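From: Morag Chisholm
To: someo-users
Subject: Re: [someo-users] glass again
Date: August 2026

Onni Räsänen wrote:

> Hi all,
>
> We're trying to get the Someo pipeline to work on drinking glasses
> and running into the usual wall. Opaque mugs are fine. With clear
> glass the policy goes to more or less the right place, then stops
> short or closes a finger width to one side. It seems worst when the
> rim is bright and the table is white.
>
> Morag, you mentioned in the spring that Idthorpe had something going
> with wrist views and a gate on the depth channel. Is that usable yet?
> And did you need to collect new demonstrations for it, or did you
> reuse the old ones? Collecting is the slow part for us at Koskela, we
> have one hand-held gripper and it's always with somebody else.
>
> Onni

Hi Onni, hi everyone,

Yes, it's usable, and I'm really pleased with it! We've been calling it Zuvgate, and it is a much smaller change than the name makes it sound.

The stopping short you describe is exactly what we had. When we plotted the predicted depth over the last part of the approach, it was jumping between the front of the glass and the table behind it, sometimes from one step to the next. The policy had learned to trust depth from all the opaque objects, so it did something sensible for a cup that kept moving back and forth. Of course it ended up in the wrong place.

Zuvgate is a small network (2 layers, nothing fancy) that looks at the last few wrist images and puts out one number per image patch, saying how much the depth there should count. Where depth keeps changing its mind while the color image stays calm, the number drops and the policy leans on color and on the finger positions. It trains together with the policy using the same loss. We tried a separate loss for the gate first and spent a good while on it, and it was worse, so please don't repeat that one unless you have a new idea.

On the data: we reused all of our old mug demonstrations and added 500 new ones with the hand-held gripper, all with glass. I'd love to know how far down you can go from there. My guess is quite far, but we haven't run it and I don't want to promise you anything.

Results so far, picking up one glass from a table and setting it down on a marked spot: with the gate we're at 70 percent over 3 training seeds. The same policy without it fails most of the time, and does so in just the way you wrote. The failures we have left are different in kind, and I find them much more interesting. Mostly the fingers line up well and then close a little too high, so the glass tips. I suspect the rim. It's the strongest edge in the image by far and the gate is happy to let it win.

A few practical things, in no special order.

Keep the approach slow in the demonstrations, with the fingers wide open until you're really there. Our early ones had people closing on the way in (I was the worst of the lot) and the gate never got enough calm images to learn from.

Pads wear. Look at them before every session. A new pair of pads changes what the wrist camera sees, and we now log the change so we can split the data by it later.

Leave some clutter on the table. We started very clean and got a policy that was lovely on a clean table and confused by a bottle at the side.

Partly covered glasses are a great middle step. A clear tumbler with a band of color around it gives depth something to hold on to in one area and nothing in the next, so you can plot the gate and see right away whether it's doing its job. If the numbers are flat across the band and the clear part, something is wrong upstream, most likely image and depth being out of step in time. That happened to us in October and we blamed the network for far too long.

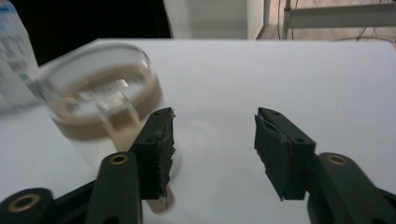

I also check the gate on the bare table next to the glass, where a shadow or a reflection can pull the number down even though depth is fine there. It's a mild effect and I haven't tried to fix it.

The code is on the gate branch of the Someo repository. Send me your plots, Onni, even the ugly ones!

Morag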